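Looking after the shelf cell at Pristholm

If you've walked past the far end of the Pristholm hall lately and wondered why the robot was standing there opening and closing its hand at nothing, it was having its Thursday check! We've been meaning to write this up for ages, because the looking-after is half the fun of the thing and hardly anyone outside the cell gets to see it.

The morning begins with the fingers. Each link gets wiped down with a dry cloth, then the hand goes through 30 slow closes with nothing in it while somebody listens at the knuckles. A healthy hand makes a soft, even whirr. A tired one clicks on the way back, and you learn to hear it very quickly (some of us now hear it in our sleep). In June we swapped a tendon in the thumb that had been clicking for a fortnight, and the difference was lovely.

After that comes the wrist. There are four screws on the mounting ring and they get checked with the torque driver, never by feel. Then it's on to grip settings, and this is where the backrest shells come in. They're big, awkward and wider than they look, so the hand has to take them low down, where the frame narrows, and keep them steady at a tilt without squeezing the ribs.
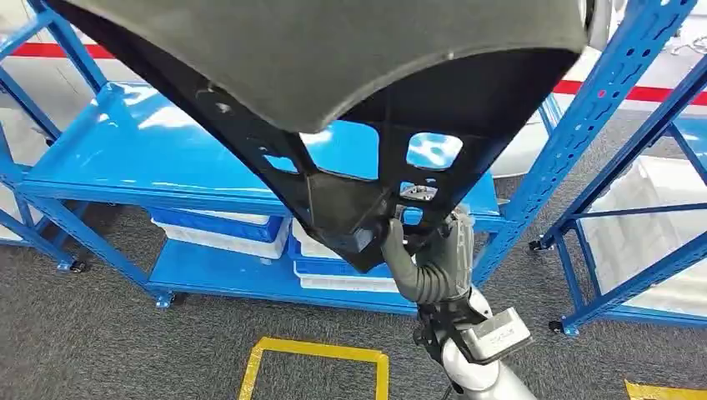
Benavides wrote in after the last issue to ask why we don't simply turn the grip force up and be done with it, as the old Zukel clamps on the packing line are run flat out and never drop a thing. Fair question! The clamps have flat rubber jaws and only ever meet cardboard. Fingers curl, and too much force shifts a shell round in the hand, so it reaches the shelf at the wrong angle. We run at 22 on the Plaven controller's scale and go up by 2 if a batch feels slippery, then back down again before the shift ends.

The racks need care too. They're on castors, so before the first lift the brakes go on and each rack is squared up by eye and then with the long rule. A rack that has crept a finger's width is enough to spoil a placement, and it's the first thing to look at if the arm starts hesitating.

Spare finger pads are in the second drawer of the cell bench. Please write on the sheet when you take the last pair.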